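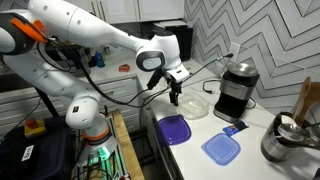
A grasp planner is only as good as the depth map it gets, and the depth map is where most of your week will go. Stereo matching wants texture. A clear container on a white counter offers almost none, so the planner receives a hole with some noise around it and proposes, with great confidence, to pick up the counter. The purple lid next to it gives you no such trouble. Start there and enjoy it.

**Perception before planning (notes for lab 4)**

- Segment in color first, then look up depth inside the mask.
- If over half the mask has no depth, fit the plane of the counter and use the mask outline only.
- Plan to a pre-grasp pose above the rim. Fingers straight down.
- Cap the planner at 3000 samples. More will not make it wiser.

Gopinath Unnithan has the calibration script. Run it before you blame the network.

Reading: chapter on transparent objects, up to the first integral.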